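Tape Is the Best Sensor We Own

I've been running manipulation trials in Bavenport for 11 years, and the result that has me most excited this fall cost us one roll of painter's tape. Melahat Öztürkmen wanted to know why our cup policy looked brilliant on Monday and clumsy two days later. So she taped a grid onto the table, started every trial from a named cell, and logged which pose the cup began in: upright, upside down or on its side.

After 500 trials the answer jumped out of the log. Most of our failures came from 2 cells, and nearly all of those had the cup lying down! The average score we'd been so proud of had hidden that completely. I love this kind of result, because you can go and do something with it the same afternoon.

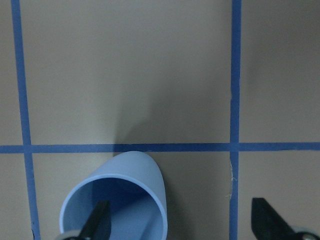
Waltraud Schwerdtfeger at Gavirlow objects that a grid makes the test too tidy, and that kitchens don't come with tape on them. Fair enough, and a policy could even learn to lean on the lines. But you can peel the tape up and run the same cells again (we're doing that next). I'd still take a score per cell over one big percentage, and I'd like to see every cup paper print one.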